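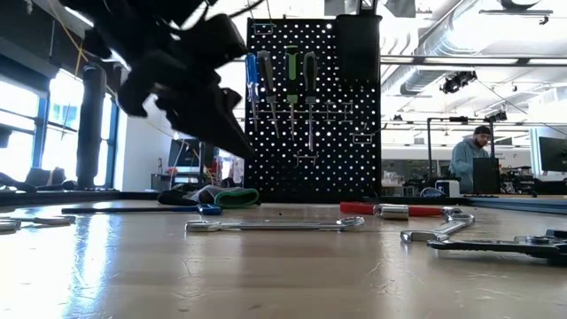
Pushpa wants every tool off the bench and onto the pegboard by the end of each shift, and thinks two minutes is plenty for it. I said I'd try it. I have my doubts.

June 23, 2023. Bench and pegboard, Plurnthorpe shop.

Screwdrivers are fine. They hang in a row, handles up, and you can grab one by color without reading anything. Four on the board today. The one with the long shaft sits lower than the rest, so whatever goes under it needs more room than the plan from February gives it. Tahsin drew that plan from a catalog and I don't think he held it up against the board.

Wrenches are where I stop believing. They live on the table. The small hooks will take a ring end, sure, but a long wrench on one hook swings, and it will knock its neighbor every time somebody leans on the bench. Two hooks each would fix it and eat up the board. Neelam says magnets. We had a magnet strip at the Timar site and it collected filings until nothing sat flat.

Socket and red-handled tool: no place for them yet. Tall black bin up top on the right is being talked about as the answer. A bin that deep is where sockets go to get lost. I'd want a shallow tray.

Also the claim in the Zelirham handout that a shop our size loses 495 minutes a month looking for tools. Whose minutes? No source given. I'm not putting it in the report.

To do
Move one wrench to the board on two hooks, leave it 5 days, see if it comes back to the same spot
Ask Aarti if there are spare hooks
Wipe down the tabletop, look at the scratches, decide on a mat (I say no mat, things roll under it)

Pushpa can time the two minutes herself. I'll hold the watch.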